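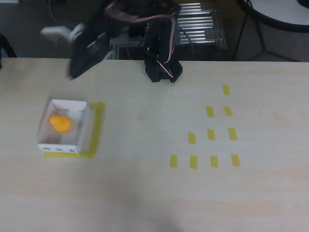 Figure 1. Pale wooden tabletop with faint grain.

Wooden Tables in Shared Study Spaces: Surface Wear and Cleaning
Student project report, Furniture and Interiors, second year
Marisol Kasprzak

1. Background

The college in Sorkville has three shared study spaces: the Doucet reading room, the ground floor of the Nellar building and the corridor outside the print shop. All of them have wooden tables. Students complain about sticky tops, rings from cups and rough patches near the front edge. The estates office refinishes a few tables each summer, but there is no written record of which ones were done or what was put on them.

My project looked at where the wear is, what causes it and whether a change in cleaning would slow it down. I did not look at chairs, table legs or fixings.

2. Method

I surveyed the tables in October. Each top was divided into a grid with masking tape and every square was given a score from 0 (no visible wear) to 4 (finish gone, bare wood exposed). This gave 3057 squares in total. Squares covered by a fixed lamp base or a socket block were left out.

I also put a short questionnaire on the desk at the library entrance. 328 people filled it in. It asked where they usually sat, what they brought with them and whether they ever wiped the table themselves.

For the cleaning trial I used offcuts of finished beech from the workshop. One set was wiped with plain water and a cotton cloth, the second with the spray the cleaners use now and the third with Triltutard, a soap-based cleaner the workshop already had in stock. Every piece was wiped 200 times in the same direction with the same weight on the cloth. I did all of the wiping by hand over two weeks, in the evenings after five.

3. Results

3.1 Survey

Of the squares scored, 1711 had a score of 1 or higher. The worst wear was in a strip along the front edge, where forearms rest. The middle of the tables was in fair condition nearly everywhere. Cup rings were most common on the right-hand side of each seat.

The Doucet reading room had the lowest scores even though it is the busiest room. Drinks other than water are not allowed there. The Nellar tables were worse, mainly the ones next to the south windows, where the finish had gone yellow and started to flake. The corridor tables had deep scratches that I did not see anywhere else. People put bags down on them while they wait for printing, and I think buckles and zips are the cause.

3.2 Questionnaire

Most people said they brought a hot drink at least some of the time. Very few wiped the table. Several wrote that they would do it if there was a cloth nearby. Question 4 was badly worded and people read it in two different ways, so I have not used the answers.

3.3 Cleaning trial

The water pieces looked the same at the end as at the start, but pencil marks and a coffee stain did not come off them. The current spray removed both marks and left the surface dull. The dullness could be seen from 60 wipes onwards. The soap-based cleaner removed the pencil, lightened the coffee stain and left the shine mostly as it was. It needed a second pass with a dry cloth, which would add to the time taken per table.

4. Discussion

The front edge wear is probably a mix of skin oils, sleeves and the spray. I can't separate these from the survey alone. The trial pieces were new and flat, while the real tables have older finish on them, so the effect of the spray could be stronger in use than I measured.

Scoring by eye is another weak point. I scored one Nellar table again a week later and a few squares came out one point different, mostly between 1 and 2.

5. Recommendations

Change the spray for a soap-based cleaner in the Nellar building first and compare the tables after one term.
Fit blinds to the south windows or move those tables back from the glass.
Put a bag shelf outside the print shop.
Keep a list of refinished tables with the product and the month.

6. Further work

I would like to repeat the trial on an old tabletop if one is taken out of use. The grid sheets and the questionnaire are in the appendix.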